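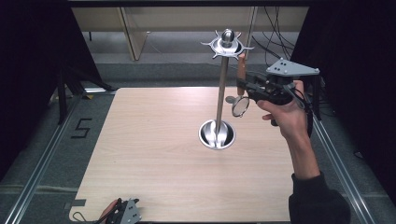

I've been using the Tresix hand-held gripper kit since December, and the thing I get asked for most is a plain walk-through of setting it up and getting a decent first run out of it. So here goes! My favorite starter job is hanging kitchen tools on a utensil stand, the kind with a round steel base and a ring of little hooks at the top of a rod. A small strainer with a wooden handle is great for practice. Hold it with the handle up in the jaws and let the mesh bowl hang down, and you'll find out fast how steady your wrist is (mine was not).

What you get for your money

The kit I bought is the two-hand set from Branbridge, and it cost me 502 dollars with shipping. You get 2 grippers, the marker plates that go on top, a bundle of cables, and a printed guide that I'd call thin. There's a cheaper single, but so many kitchen jobs want a second hand that I'd save up for the pair.

Step 1: Set up your table

Pick a table you can walk up to from the front and clear it off. Put the stand near the middle and leave yourself elbow room on the side you'll be working from. I stick a bit of tape down where the base goes so I can put it back in the same spot every time.

Step 2: Fit the plates and run the cables

The plates go on with the dots facing up. Snug, please, not cranked down! I stripped a screw on my first evening and Branbridge had to mail me another. Run the cables off behind your hand and give them plenty of slack, then swing your arm through the whole move once before you record anything.

Step 3: Check your fingers

Give the fingers a good look before each session. The pad on the gripping face takes a beating, and once the edges start to fray and peel you'll want to think about a fresh one. Look over the screw holes too, and wipe off any dusty patches. Then open and close the jaws a few times, slowly, just past the edge of the table, with one finger on either side of the edge.
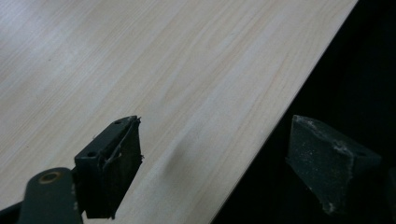 Maham Naqvi wrote in to say that she gave up on the stock pads and switched to the Sial ones, which cost more but fit the same fingers, and that she wishes the kit came with a spare set in the box. I'm with her on the spares. I haven't tried the Sial pads yet, so if you have, leave me a comment.

Step 4: Record your first run

Start with the tool lying on the table. Pick it up by the handle, lift, bring it over to the stand, hang it, and let go. Keep it slow and keep it boring. My first batch was 138 runs, and I tossed a bunch of the early ones where I'd rushed the hook.

Step 5: Upload

I send mine to Valville, who'll sort and trim the files for you. Their basic plan covers 1,000 runs a month, plenty for one person with a day job. Name your folders before you upload, though, as renaming them on the site is a pain and I still have three called "test."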